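Student Project Report
Automation at the Sorting Table: What Changes for the Workers
Course supervisor: Gebhard Baumgartner

1. Background

For this project I studied the company Okafor, which takes back used teaching kits from schools, sorts the small parts and packs them again. In May the company started to plan two robot arms for the sorting work. The planning is done first in a simulation, which the workers call Brisden. My question was how the daily tasks of the sorters will change.

The simulated room has a tiled floor, and the shadows of the arms are also calculated. This is important for the cameras, because a dark shadow can hide the border of an object.

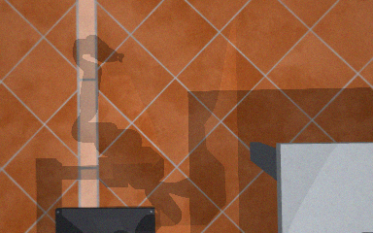

The sorters were invited to look at the simulation in the break room and to write comments. I read 37 comments. Many of them were not about losing the job but about space: where a person can stand and who is allowed to stop the arms.

2. Work before and after

Today one sorter handles 894 parts in a shift. With the arms the plan says 1062 parts, but the sorter does not touch most of them. She checks the difficult pieces and corrects the wrong ones. Mortimer Calloway, the shift leader, told me that this is easier for the back and harder for the head. Two older sorters said they would miss to work with the hands.

In the simulation the tests use few objects on a white table, for example small cylinders, a thin stick and a little ball. Gray pieces on a light gray table top are a special difficulty, and the sorters noticed this before the engineers wrote it in their list.

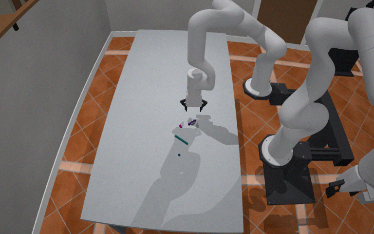
Will the sorters need a new training?
Each sorter will get a course of five afternoons, in which they learn to stop an arm, to clear a fault and to start again. The course is paid as working time.

3. Limits of my work

I could speak only with the day shift. The night shift has different tasks, and my results should not be used for them. Also the numbers in the plan come from the company and I could not check them myself.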